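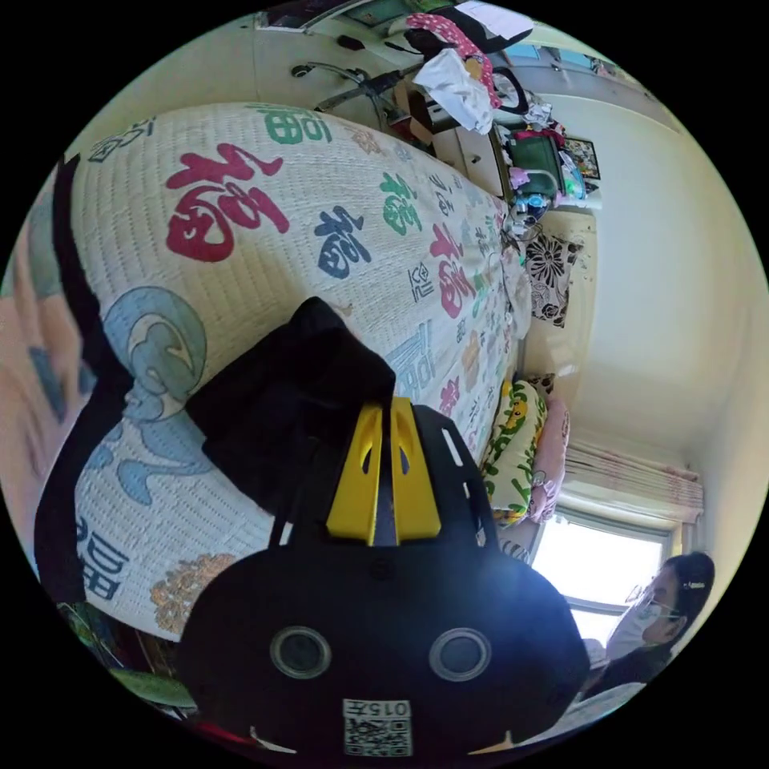

So the club voted, and the task for the Kendora challenge is folding clothes. I was hoping for sorting bolts, or anything else with edges! But Judit Szilágyi made a very good speech about how every single person in the room has a pile of laundry they are ignoring, and that was that. Hands went up, mine included, and I've been thinking about sleeves ever since.

For anyone who hasn't been following along, I'm in my second year with the student robotics club, and we enter Kendora as a team of nine. You get one household task, you collect your own demonstrations, you train a policy on them, and then in the final your robot does the task on a table in front of judges while you stand behind a line and chew your nails. Last time we did stacking cups. We came in fourth and I still have opinions about the scoring.

The demonstrations are the part I signed up for. We do them by hand with the little yellow-fingered grippers, squeezing and pulling the way we want the robot to do it later, and every attempt from start to finish counts as one episode. The rule sheet asks for at least 200 per garment type. Our own target is higher than that, because a few always get thrown out (somebody's sleeve slides off the bed, somebody sneezes, somebody forgets to press record and finds out half an hour later, and yes, that was me, twice).

My first evening I did everything wrong. I was folding the way I fold at home, which is fast and sloppy with a lot of flicking. Ildikó Kiss looks after our data, and she sent me back a very polite message with eleven clips in it and the words "what is happening here?" She was right. When you flick a shirt, the fabric is in the air and then it's somewhere else, and the model gets almost nothing useful out of it. So now I go slowly. Pinch, lift a little, carry, put down, let go, back off. It feels like moving underwater and my forearm hurts in a place I didn't know I had.

Black clothes are a special kind of misery, by the way. A black sleeve lying on a black sleeve is just a dark blob, and you can't see the fold, so how is the robot supposed to? I asked if we could please leave them out. Ildikó said the judges pick the clothes and half of what students own is black, so no, we can't.

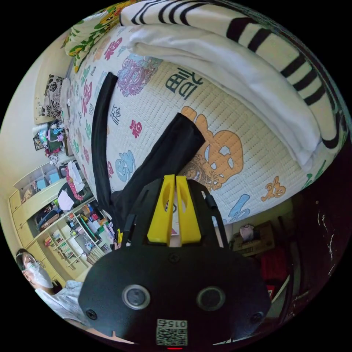 Backgrounds matter more than I expected, too. Our early set was all done on one gray table in the workshop, and the policy we trained on it (we call it Hinda, don't ask, it was late) was really pretty good on that gray table. Then Judit put a checkered cloth down and Hinda went after the checks. It kept pinching at the squares like it was trying to pick them up! We laughed for a while and then we got quiet, because that was 150 episodes' worth of evenings. So the new plan says busy patterns, soft surfaces, different rooms, different light, and different people doing the folding. Beds are harder than tables because everything sinks a bit when you press on it. I've gotten to like them though. The cloth doesn't skate away from you the way it does on a tabletop.

As of last night the shared folder has 2,493 episodes in it, and 1,034 of those have been checked and labeled. The checking is slow going. You watch the clip, mark where the grasp starts, mark where it ends, give it a grade, next one. I do mine with soup. If anyone in the club is reading this and has a free hour, there's a sign-up list pinned in the chat, and I will personally bring you pogácsa from Gulyás, the bakery by the tram stop, the cheese ones if I get there before they sell out.

Other news, in no order. The travel money came through, so we can all go to the final in August and sleep in actual rooms this time. Sondevix, the team that beat us with the cups, has also picked laundry, and they have posted a video of a towel being folded very neatly. A towel! It's a rectangle! I've watched it maybe six times. And we still need to settle on what counts as "folded" for a long-sleeved top, since Judit tucks the arms behind and I lay them across the front, and Ildikó says the data can't have both unless we label them separately. We're going to argue about it at the next meeting, so come with a shirt and a strong opinion.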